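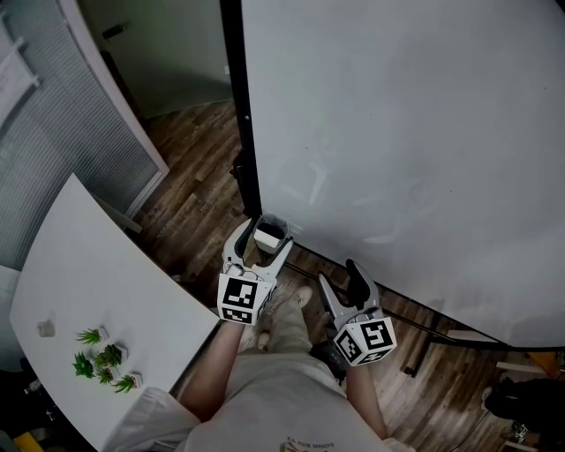

1. What we set out to do

Collect manipulation demos without the robot. A person holds one gripper in each hand, does the task, and the recordings get turned into gripper paths that an arm could follow later. The question for this project was narrow – how much of what we record is actualy usable, and what kills the rest.

Team was two people, Wendelin Pichler (recording, tracking) and Hermine Holzer (filtering, replay). Project name Plukex. It builds on last year's Prota code, mostly the sync script and the file format.

2. Setup

Two hand-held grippers, same shape. Each one has a white cube at the base with black square markers on the faces. Camera on the gripper plus one camera at head height. The marker cubes give us gripper pose in the head view, the gripper camera gives the close-up of the fingers and whatever is between them.

Tasks were all on the white table. Cup pick and place, moving the small potted succulents, handing the cup from one gripper to the other. We picked the succulents because the pots are square and it's easy to see if one has been rotated. Also they were already in the lab.

No fixed start position. We tried tape marks in March and dropped them, everybody ignored the tape after a few runs.

3. Recording

700 demos total. Operator looks down at the table, says start, does the task, says stop. Bad runs stay in the set and get flagged, not deleted (we deleted some in the first week and regretted it).

Things we noticed while recording:

– Wide lens on the gripper is good for context, bad for anything straight. The ceiling and the housing both bend a lot. Calibrate before you trust any angle.
– Ceiling lights reflect in the big white board and in the glass behind the blinds. The feature tracker locks on to those reflections and then they slide when the hand moves. Cost us most of one afternoon to find.
– Faces show up in the gripper view when the hand tilts up, so we pixelate before anything gets saved to Netbridge, the shared drive.
– Wrist strap has to be tight. If it's loose the gripper rolls in the hand and the cube turns away from the head camera.

4. Filtering

A demo was thrown out if the marker cube was lost for too long in the head view, if the two video streams didn't line up, or if the operator flagged it. 205 of the 700 went out. Lost markers was the biggest group by far. Mostly the handover task, where one gripper covers the other one's cube at exactly the moment you care about.

Hermine wrote a second pass that fills short gaps from the gripper camera's own motion. That works when the background is plain and gets worse when the board fills the view, same reflection problem as in section 3. 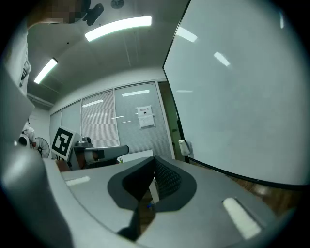 Robot lab, March

Replay notes. Kept short, this part was done last and it shows.

The arm has a flat square marker board near its base so we can bring the arm and the hand-held paths into the same coordinates. Ran 3 paths from the cup task at low speed. 2 reached the grasp pose, the third stopped at a joint limit because the operator had reached from an angle the arm can't do. We should of checked reach in the filter step. That check is now in the script but we haven't rerun the full set with it.

No replay of the handover, it needs a second arm.

5. What we'd change

Matte sheet over the board during recording. Larger markers on the cubes, or one more camera from the side. A reach check that runs while the person is still standing there, so they can just redo it.

Thanks to the Aigner workshop for letting us use the printer for the spare parts. Code and the flag list are in the project folder, readme is still half done – ask Wendelin.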